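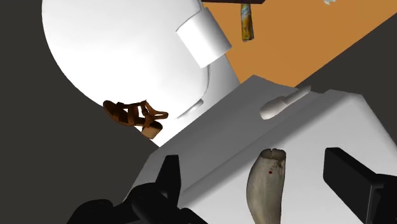 Ticket 975: Jorkix label printer drops off network
Opened by: Hrefna Kirkegaard
Assigned: Kári Mikkelsen
Opened: Jul 8, 2022
Priority: normal

Printer in the Assefa stockroom goes offline after 40 minutes idle. Queue shows "paused." Power cycle brings it back. Same fault on both wall ports.

KM: Swapped patch cable, no change. Ping fails once sleep mode starts. DHCP lease was set to one hour. Assigned fixed address ending in 127.

HK: Still dropping. Nine labels stuck in queue this morning.

KM: Turned off deep sleep in the printer menu and cleared the queue. Firmware is from December, update pending. Left ticket open until the update is in.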